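Beistelltisch
Freitag, 23. März 2018 | von Orla Geraghty
14 Mal geteilt

Der Beistelltisch (auch Anstelltisch, Abstelltisch) ist ein kleiner, meist leichter Tisch, der neben Sessel, Sofa oder Bett steht. Höhe in der Regel bis zur Armlehne. Abgrenzung zum Couchtisch unscharf: dieser steht vor dem Sitzmöbel, ist breiter und niedriger. Ebenfalls verwandt: Blumenständer, Nachttisch, Hocker mit Ablagefunktion. Im Handel gehen die Bezeichnungen durcheinander.

Runde Platten überwiegen bei kleinen Modellen, eckige beim Satztisch. Material: Massivholz, furnierte Platten, Metall, Glas, seltener Stein. Eiche seit Jahren sehr verbreitet, davor lange Buche und Kiefer. 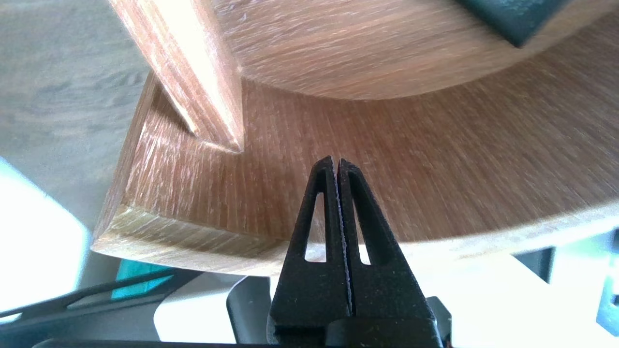
Holz mit eichenartiger Maserung, Ansicht von unten

Geschichte
Kleine Tische zum Abstellen gab es schon in der Antike, neben der Liege beim Essen. In Europa dann vor allem ab dem 18. Jahrhundert, mit der Mode des Tee- und Kaffeetrinkens. Damals oft mit Mittelsäule und drei Füßen, die Platte teils klappbar, damit das Stück an die Wand gerückt werden konnte. Im 19. Jahrhundert kamen Satztische dazu, mehrere Größen, ineinander geschoben. Im 20. Jahrhundert Stahlrohr, später Kunststoff und Selbstbaumöbel im flachen Karton.

Gestell
Üblich sind drei oder vier Beine. Drei Beine wackeln auch auf unebenem Boden nicht, kippen aber leichter, wenn am Rand belastet wird. Vier Beine stehen sicherer, brauchen dafür einen ebenen Boden oder Stellfüße. Metallgestelle werden geschweisst oder verschraubt, Holzbeine gedübelt, gezapft oder mit Gewindeplatten befestigt. 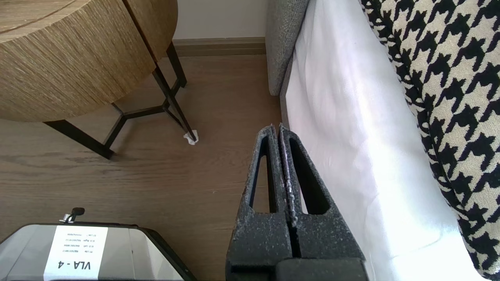 Bei verschraubten Gestellen lockern sich die Verbindungen mit der Zeit, nachziehen reicht meistens. Filzgleiter schonen Parkett und Laminat, müssen aber regelmäßig erneuert werden, da sich Sand darin festsetzt. Auf Teppich besser Kunststoffgleiter.

Platte
Furnierte Platten haben einen Träger aus Span-, Faser- oder Sperrholz, darauf das Edelfurnier. Verziehen sich weniger als Massivholz. Kanten sind die Schwachstelle, besonders bei runden Formen: der Umleimer muss gebogen werden und löst sich bei Feuchtigkeit zuerst. Nuten an der Unterseite können Zargen oder Gestellteile aufnehmen.
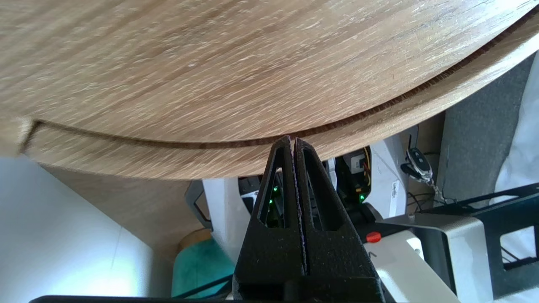 Lose Kanten lassen sich mit Holzleim und Klebeband wieder andrücken, bei Schmelzkleber hilft auch ein Bügeleisen auf niedriger Stufe mit Backpapier dazwischen. Wasserringe auf geölten Flächen: leicht anschleifen, nachölen. Auf Lack meist nur mit Politur, und auch dann nicht immmer.

Gebrauch
Lampe, Buch, Tasse, Brille, Fernbedienung. Manche Modelle haben dafür eine Schublade oder einen zweiten Boden, andere einen erhöhten Rand. 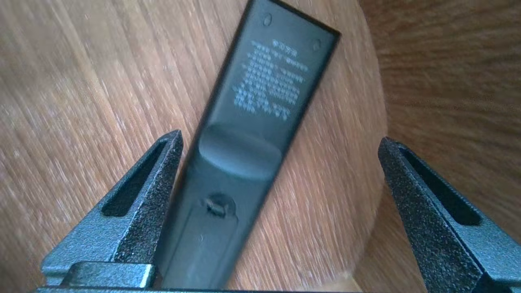
Siehe auch
Satztisch
Couchtisch
Nachttisch
Furnier

2 Kommentare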